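Gulbridge Forums > Hand-held grippers > Setup and repair

Thread: Left pad slipping on soft items

skevo_jo
Pair of grippers, blue textured pads, packing small things into a cardboard box on a bed. The left finger loses socks. Pads have done 1577 grasps.

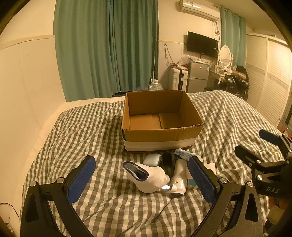 Jaws open over the sock, second gripper on the right.

Witon49
Change both pads. I do mine at 1500 whatever they look like.

odukoya_s
Disagree. Check the pivots for play first. I got 2135 out of one set after nipping up the outer joints.

skevo_jo
Outer left joint did have play. Tightened it a touch and wiped the pads. 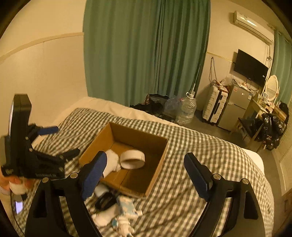

I'm keeping the jaws wide on the approach and zeroing again after every 49 grasps. Will report back.

Witon49
Still say pads. Order 2 sets.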